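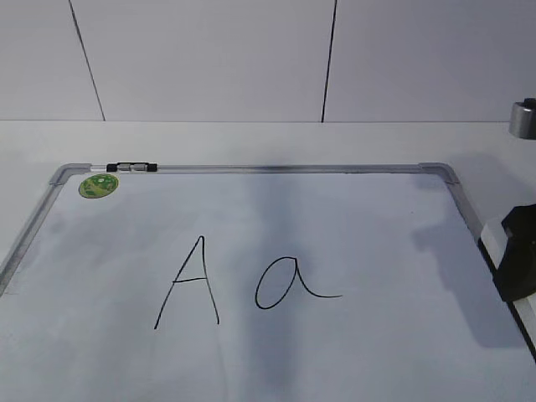

Stovmont workshop, notebook, April 2021

Trolness, chapter four, continuing with the page scans and the toning.

I scanned again all the pages from the bridge fight at 800 dpi in grayscale. The old scans from October were made at a lower resolution and directly in black and white, and the thin speed lines are broken in many places. In the new ones the lines stay whole. The files are heavy and the old computer needs long time to open them, so please close the other pages before you start one.

Threshold: I tried several values on the page where the older brother falls. When it is too high, the pencil under the ink comes back as dirt, mostly in the hair. When it is too low, the eyelashes disappear and he looks like a different character. I stopped at a value in the middle and cleaned the rest by hand. The value is written in the name of each file. Please do not change it without renaming.

Toning. The night sky in the double page still does not work. On screen it is nice, but on the test print there is a moiré pattern across the left half, like cloth. I think the reason is that the page was made smaller after the tone was already placed. I removed the tone and put it again at the final size, and the pattern is gone on the left. On the right there is still a little near the roof. Maybe this is our printer. I will compare with the print shop before I repair something that is not broken.

Lettering. We use the Preken font for all the speech now. It has a good weight next to our line, but the spaces between W and A are too wide and I corrected them one by one in the shouting balloons. For whispering I made it smaller and did not use gray, as gray text becomes dots in print.

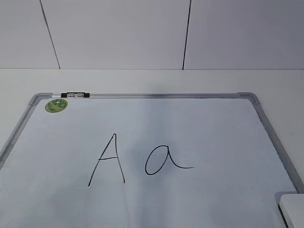
The sound effects stay drawn by hand. I did the big one for the train three times. The first was too clean and looked like a logo, the second covered the face of the girl. The third goes behind her shoulder and follows the direction of the rails – this one I keep. The brush was almost dry, and the rough edges give more noise than the letters.

One question for the story side. In the last panel the car of the father is clearly a Saab, but in chapter two it was only a box with four wheels. I prefer the Saab. Then we should redraw the small panel in chapter two, or the readers will believe that he has two cars. It is one hour of work, not more.

Paper: 20 sheets of the thick one are left. The new package has a smoother surface and the ink stays wet longer on it, I have already one thumb print on page 17 of the rough copy. Put blotting paper under the hand.

Still open:
tone near the roof, right side of the double page
balloon tails on the market pages, they point to the wrong mouth
page numbers for the whole chapter
backup of the new scans to the second disk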